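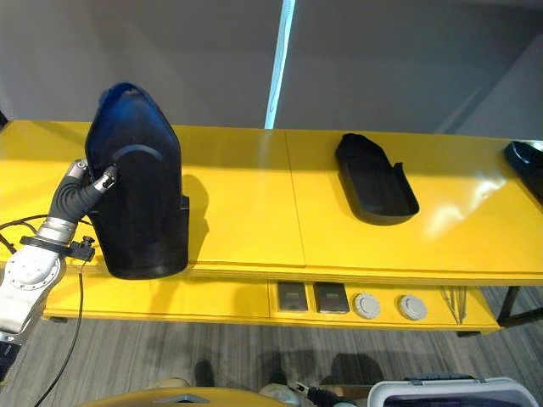

손가락 두 개짜리 그리퍼로 검은 쉘 안쪽 면을 누른 상태

홈 | 게시판 | 로봇·자동화 | 그리퍼/말단장치 | 새 글 | 검색

광택 있는 플라스틱 쉘을 잡을 때 두 손가락 그리퍼와 진공 중 어느 쪽이 나을까요

작성: 흐린날납땜
Mar 5, 2018

플라스틱 외장 부품을 테이블에서 집어 세운 뒤 옆 지그에 끼우는 작업을 시험하고 있습니다. 부품은 얇은 곡면 쉘이고 표면에 광택이 있습니다. 위쪽은 둥글게 좁아지고 옆면에는 단이 진 플랜지가 있습니다. 사진처럼 손가락을 쉘 안쪽 면에 대고 버티는 방식까지는 해 봤습니다.

비교 중인 그리퍼는 두 가지입니다.

Troter 평행 그리퍼: 손가락 두 개, 금속 팁 그대로 사용. 힘 설정은 컨트롤러에서 단계로만 바꿀 수 있음.
Skusden 진공 컵: 벨로우즈형 컵 한 개. 아직 팔에 달지 않고 손으로만 대 봤음.

Troter로 같은 동작을 300회 돌렸습니다. 떨어뜨리는 일은 드문데, 잡은 뒤에 쉘이 손가락을 축으로 조금씩 돌아갑니다. 지그에 넣을 때 각도가 안 맞아서 플랜지가 먼저 걸립니다. 힘을 한 단계 올리면 회전은 줄지만 안쪽에 눌린 자국이 남습니다. 안쪽이라 조립하면 안 보이지만 검사하는 쪽에서 싫어합니다.

카메라는 팔 위쪽에 한 대뿐입니다. 테이블이 노란색 광택판이라 조명이 그대로 반사되고, 검은 부품에도 하이라이트가 생겨서 윤곽 검출이 자주 흔들립니다. 그래서 회전량을 영상으로 보정하는 것도 잘 안 됩니다.

궁금한 점은 이렇습니다. 이런 곡면에 진공 컵 한 개로 자세가 유지되는지, 아니면 Troter를 계속 쓰면서 손가락 팁만 바꾸는 게 맞는지. 그리고 테이블 반사는 보통 어떻게 처리하시는지요. 예산은 팁 가공 정도만 가능하고 그리퍼를 새로 사기는 어렵습니다.

작성: 공구함셋째칸

비슷한 부품을 Kirnside 라인에서 만져 본 적이 있어서 적습니다.

결론부터 쓰면 팁을 바꾸세요. 진공 컵 한 개는 회전을 못 막습니다. 컵이 원형이라 컵 중심축으로 도는 힘에는 마찰밖에 버틸 게 없고, 무게중심이 컵에서 벗어나면 팔이 감속할 때마다 돌아갑니다. 두 개를 벌려서 달면 나아지지만 곡면이면 컵 두 개의 각도를 따로 맞춰야 합니다. 벨로우즈형은 그 자체가 휘어서 지그에 끼울 때 위치도 밀립니다. 집어서 옮겨 놓기만 하는 작업이면 진공이 편한데, 끼우는 작업에는 권하지 않습니다.

Troter에서 도는 이유는 접촉면이 점에 가깝기 때문일 겁니다. 평평한 금속 팁을 곡면에 대면 실제로 닿는 면적이 얼마 안 됩니다. 저희는 이렇게 했습니다.

1. 부품 안쪽 곡률에 맞춰 팁을 3D 프린터로 뽑았습니다. 세로로 길게 해서 회전 방향으로 팔 길이를 확보했습니다.
2. 접촉면에 우레탄 시트를 붙였습니다. 실리콘은 광택면에 흔적이 남아서 뺐습니다.
3. 한쪽 팁 끝에 작은 턱을 만들어 플랜지 단에 걸리게 했습니다. 회전은 이걸로 거의 잡혔습니다.

그 상태로 759회 돌려서 각도 때문에 걸린 게 네 번이었습니다. 그 전에는 100회도 못 가서 멈췄습니다. 우레탄은 닳으니까 두께를 가끔 재 보시고 교체하면 됩니다. 힘은 제일 낮은 단계에서 시작해서 올리세요. 팁 면적이 넓어지면 생각보다 낮은 힘으로도 됩니다.

한 가지 더. 케이블이 팔 관절 옆에서 바닥 쪽으로 늘어져 있던데, 손목을 돌릴 때 당기면 그것도 자세 오차가 됩니다. 묶는 위치를 바꿔 보고 다시 재 보세요. 원인이 섞여 있으면 팁을 바꿔도 효과를 알기 어렵습니다.

작성: 무광검정

반사만 답합니다. 테이블에 무광 매트 까세요. 회색이 무난합니다. 검은 부품이니까 검은 매트는 안 됩니다.

작성: 오프셋두배

카메라 쪽을 조금 보충합니다. 매트를 깔면 테이블 반사는 없어지는데 부품 표면의 하이라이트는 그대로 남습니다. 편광 필름을 조명에 붙이고 렌즈에 편광 필터를 끼워서 직교로 맞추면 많이 줄어듭니다. 대신 어두워지니 노출을 늘려야 하고, 팔이 움직이는 중에 찍으면 번집니다. 멈춘 뒤에 찍도록 순서를 바꾸세요.

Shukla 컨트롤러를 쓰시면 외부 트리거 입력이 있어서 정지 신호에 맞춰 찍을 수 있습니다. 다른 컨트롤러는 써 보지 않아서 모릅니다.

그리고 회전량 보정은 쉘 전체 윤곽 말고 플랜지 단 부분만 잘라서 보는 게 낫습니다. 둥근 쪽은 각도가 조금 바뀌어도 윤곽이 비슷하게 나와서 값이 튑니다. 직선에 가까운 모서리 하나만 있으면 충분합니다.

진공은 저도 반대입니다. 예전에 컵 하나로 575회 시험한 기록이 있는데 지금 찾아봐도 각도 편차가 들쭉날쭉합니다. 그때 부품은 평판이었으니 곡면이면 더 나쁠 것 같습니다.

작성: 흐린날납땜

답변 감사합니다. 케이블은 생각 못 했습니다. 먼저 케이블만 다시 묶고 같은 조건으로 돌려 본 다음 팁을 뽑겠습니다. 턱을 거는 방식은 플랜지 단 높이를 재 봐야 할 것 같습니다. 매트는 주문했고, 편광은 매트 결과를 보고 결정하겠습니다. 팁 시험은 May에 장비가 비는 기간이 있어서 그때 정리해 올리겠습니다.

문의하기 | 이용약관 | © 2018 게시판 운영팀 | 맨 위로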